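Whiteboard Use in Shared Study Rooms
Project report, Zorica Vukčević
19th October

The Jurnov room has one whiteboard for 17 students. I wanted to find out why notes were getting wiped too early.
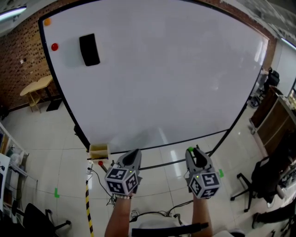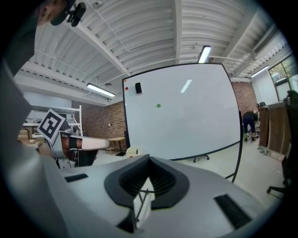

The whiteboard with its black eraser, both pictures.

I asked 11 students how they use it. Six said they erase old notes without checking with anyone. Most wanted a corner kept for notes that should stay up.

The next step is to mark off that corner and ask the same questions again in December.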